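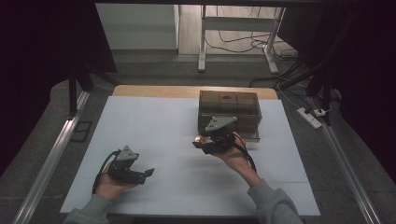 Mallet drops subscriptions and asks app makers to show their sums

Droltstead, 2020-11-25 - Jillby, the maker of the shopping list app Mallet, will stop charging its users by the month in December. The app will cost 700 pence, paid once, on phones and tablets alike.

The firm doubts that most monthly fees in the app stores pay for anything a user would notice. It looked at 100 paid list and notes apps and found 6 that had added a new feature in the past year. The rest had new icons, or a new price.

"We're told people love subscriptions," said Imani Ogola, founder of Jillby. "I have yet to meet one of them. Mostly they forgot to cancel - and we took their money too, so I'm not claiming clean hands."

Mallet has 3000 paying users. Anyone who has already paid more than the new price will owe nothing further. Esamum, the firm's calendar app, stays on a monthly fee for now, and Jillby makes no promises about it.

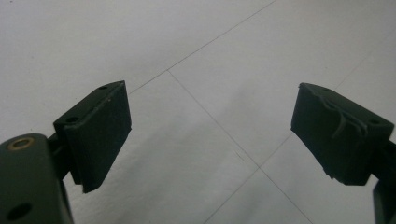

Gripper fingers over a tiled floor.

Press contact: Imani Ogola, Jillby, Droltstead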